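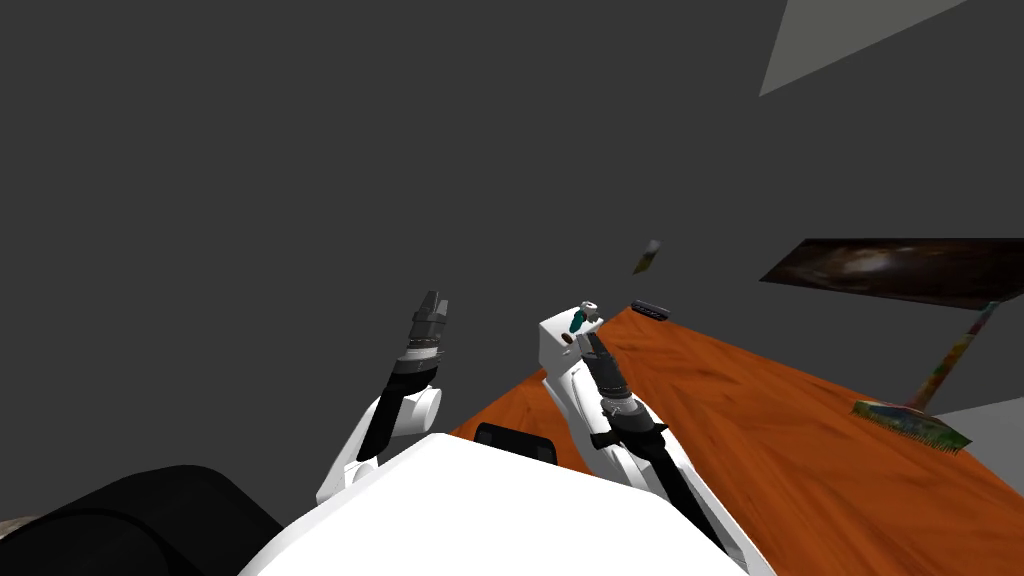 木桌一张,白色机械臂两条,夹爪朝上。

关于我们

Jundulard 是一所教人修补旧书的学校。我们不教写书,也不教读书,只管书散架以后的事。校舍在 Kazlauskienė 街一栋老楼的二层,楼下是面包房,所以每天上午的课都带着黄油味,学员的注意力大约在十点半崩溃一次。我们后来索性把茶歇定在那个时候。

学校是 Roscoe Iwasaki 和 Austra Luik 办起来的。两人原先在同一家装订厂上班,工厂改做礼品盒之后,他们带走了一台没人要的铸铁压书机和一肚子意见。压书机重 490 公斤,搬上楼那天用掉了两副滑轮和一段友谊(搬家公司至今不接我们的电话)。它现在还在窗边,谁也没打算再挪它。

头两年学员不多。有一期只来了 3 个人,其中一位以为报的是会计课,坐下来听完了,后来成了我们最好的缝线老师。她叫 Dzintra Tamošiūnaitė,现在负责中级班,对线头长短的要求比税务局严格。

我们开什么课

初级班学拆书、清胶、补页和重新锁线。请自带一本坏书,坏到什么程度都行,但请不要带祖传的那一本。初学者的手需要一点犯错的余地,祖先一般不给。

中级班学做书壳、包布面、起脊。高级班由 Hubert Hubmann 带,内容是皮面装帧和烫金。Hubert 话很少,满意时点一下头。有学员上了整整一季,攒到两次,回家跟家里人讲了一个晚上。

每年十一月我们办一次开放日,校友把修好的书带回来展示,也有人把修坏的带回来,问能不能退学费。不能,但可以免费重修。

修书服务

不想上课、只想把书修好的人,可以直接送来。Raimonds Juška 管收件,会先翻一遍,再告诉您值不值得修。他说过不值得的书,大半最后还是修了:人们舍不得的多半是翻烂的菜谱、少了封面的字典和孩子咬过的图画书。到现在,从他手里过的书已经超过 1,000 本,透明胶带也撕下来不少。借这个机会恳请各位:别再用透明胶带粘书了。

排期通常要等两三个月。催也可以,胶该几时干还是几时干。

材料

补书用的纸和布料主要从 Hundetti 进货,纸板来自 Stememwood。糨糊自己煮,小麦淀粉加水,配方没什么秘密,难的是有人肯站在锅边一直搅。初级班的第一节课就从搅糨糊开始,报名表上写的是“传统黏合剂实践”。

来访

工作日上午九点到下午五点开门,中午休息一小时。楼梯比较陡,带大开本来的朋友请在楼下按铃,我们下去接。门铃上写的还是前一家租户的名字,一间牙科诊所,按它就对了。偶尔有人捂着腮帮子上来,我们会倒杯水,给他指路,顺便递一张课程表。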